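Bovolora Community Help > Home and Family > Secondhand

Selling a toy kitchen when we move, whole or in parts?
Posted by Fagundes_K in July

Hello all. We are moving to Markby at the end of the month and the new flat is on the third floor without elevator. I must decide what to do with the play kitchen. I paid 210 for it new, and my daughter is now more interested in her bicycle. The movers want 47 extra for it because it does not come apart easily — the glue was my idea, and I regret it. 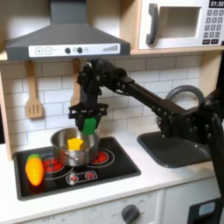

My sister says to sell the small pots and the kitchen separately, as people search for the accessories. I think a family would like to get everything together. Also I do not know if I should clean the stickers off first, or if buyers like them. What is your experience, and which price is fair?

markby_mum
Sell together. I tried separately once and had 17 messages for the pots and zero for the kitchen. Then you sit with a big kitchen and no pots. Ask 90 and accept 70. Put "pick up only" in the first line because people do not read to the end.

Tarn11
depends on the brand. ours went to the Manora swap shop for free, they were happy to have it

OldLinden
I agree with selling it complete, but I would wait with the price until you have looked at what is offered near you. In summer it goes slowly, and before the holidays it goes in one evening. If you cannot wait, write your moving date in the ad, then serious people will answer faster.

For the stickers: warm the glue with a hair dryer and pull slowly from one corner. What stays behind comes off with a little cooking oil on a cloth. After this wash with dish soap, or the dust will stick to it. I would leave stickers that are in good condition.

Take the photos in the morning near a window, and take some close ones too. Buyers always ask me for more of the small things.

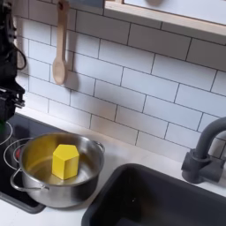

Steel pot with a yellow block inside, close view

One more point — measure the height and the depth before you post. I forgot it with our dresser and answered the same message 11 times.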